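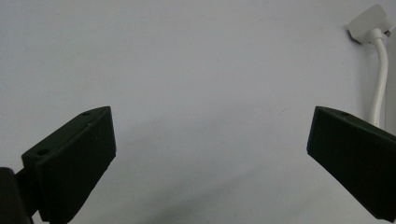 Figure 1. The pale grey wall of the workroom.

Cable Order on a Shared Work Table
Student project report, Idalina Caldeira
Course partner: Fotdale Study Centre

1. Why I chose this subject

In our study centre every table has a power strip, and on most days the strip is lying where the last person left it. I wanted to know if a simple rule for its place could make the table more comfortable to use. My project is small, but I think the problem is known to everybody who has worked at a shared table.

I asked 30 students of the centre to fill in a short questionnaire in May. Of these, 20 answered that they had moved a power strip or its cord before they could begin their own work. Several wrote that they do not like to touch a cord when they do not know what is plugged in at the other end. I had not thought of this before.

2. The room

The workroom has plain walls and grey carpet. The wall is a good neutral colour for a room where people must concentrate, but near the bottom it becomes darker, and a cord on the floor beside it is easy to miss. For this reason I decided to study only the tabletop and to leave the floor for a later project.

3. The table

I worked with a light wooden table and a large white board laid flat over it. On the board every cord can be seen at once, also from the other side of the room. The Kozma guide, which our teacher gave us, advises to put the strip parallel to the long edge. I compared this with a diagonal position.

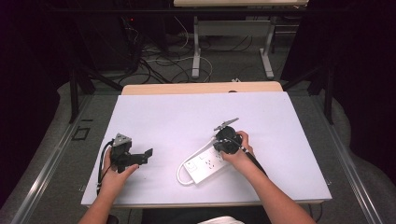
Figure 2. The power strip in the diagonal position, with its cord in a loop at the left side.

In the diagonal position the switch is near the lower left end, and I could reach it without stretching my arm over the sockets. The cord needs a wide curve and this takes a lot of space from the board. With the parallel position the cord can go directly to the edge, but then large plugs come too close to the notebook of the neighbour.

4. Results and what I would change

Both positions are possible. For one person I prefer the diagonal, and for two persons the parallel one is better. My colleagues from the Goveck group, who studied desk lamps, came to a similar opinion about sharing the space.

A weak point is that I asked only students who were already sitting in the workroom. I also did not measure the length of the cords, and I should have done it at the beginning. Next term I would like to repeat the questionnaire in the Flollach building, where the tables are smaller.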